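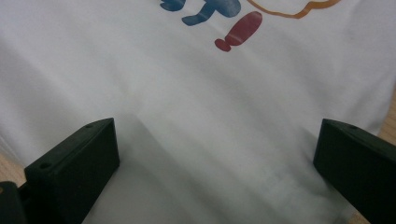
Senga Chisholm asked, on reading our first draft, whether the folders at Carnine had been consulted before the trial started or only after it. They were consulted in February, and their answers shaped the report that follows.

1. Background

Carnine is a garment finishing shop in Nekby. Six employees fold T-shirts by hand on the day shift. The trial brought gripper-assisted handling to one table, where each shirt is spread flat before folding.

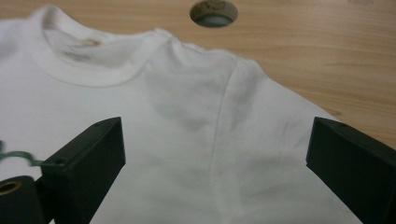

2. Effects on Staff

The trial covered 3,095 shirts. Employees reported less reaching, but more time spent watching and correcting. Edgars Juška described his new duties as closer to inspection than to folding. Two employees asked that
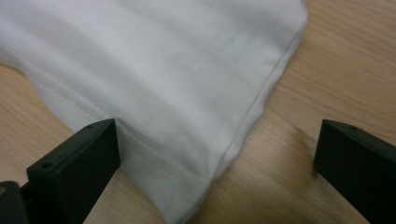
hem alignment remain a manual task until the error log is reviewed. Of the 294 entries in that log, 158 concerned hems and sleeves. Management has agreed to the request in writing. Pay grades have not been revised to reflect the added duties, and we recommend that this be settled before a second table is converted.

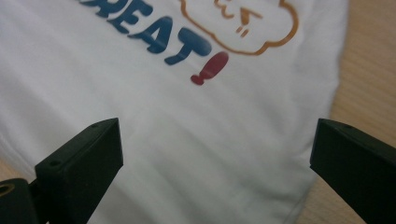 Figure 4. Printed T-shirt and gripper fingers at the work table.

3. Further Work

Delphine Ostrowski will repeat the staff interviews after the shift schedule changes.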